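### 3.2 Household survey

The survey covered 118 rented homes in two districts of Sudholm, the older Dewan blocks and the newer housing at Plomitz. Tenants were asked which interior doors they kept closed overnight during the heating season and why. Each home then received a temperature logger in the hallway and another in the main bedroom. Loggers were set to record every 4 minutes and were left in place through December.

Homes with underfloor heating were left out, as were homes where the hallway had no door to the living area. After these exclusions, 64 homes remained in the analysis. Room layouts were redrawn from the landlord's floor plans and checked against what tenants told us. Where the two disagreed, we used the tenant's account.

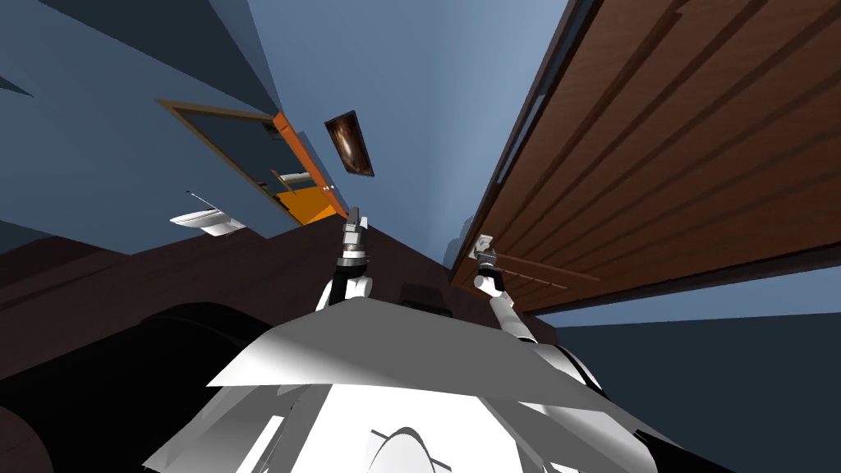

### 3.3 Door habits and room temperature

Tenants who closed the bedroom door at night gave noise as the main reason, followed by pets. Heat was mentioned less often than we expected, even in Dewan, where heating bills are higher. In both districts, bedrooms with closed doors cooled faster after the radiators shut off, and the hallway stayed warmer. The difference was small in homes with a gap under the door, and we did not try to separate the effect of the gap from that of the door itself.

Habits also depended on how easily a door could be used. Of the tenants interviewed a second time, about 50 said that they left at least one door open because it was hard to latch. Round knobs (Figure 2) drew more complaints than lever handles, mostly from older tenants. The Fuvetti comfort scale has no item for this, so the answers were coded by hand.
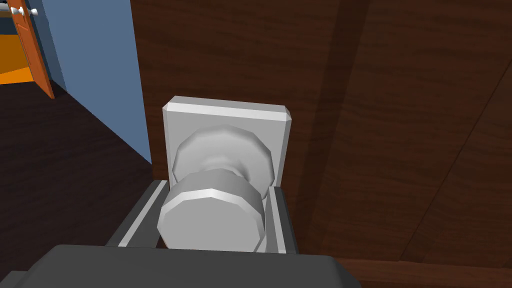 **Figure 2.** Round doorknob on a dark brown wooden door.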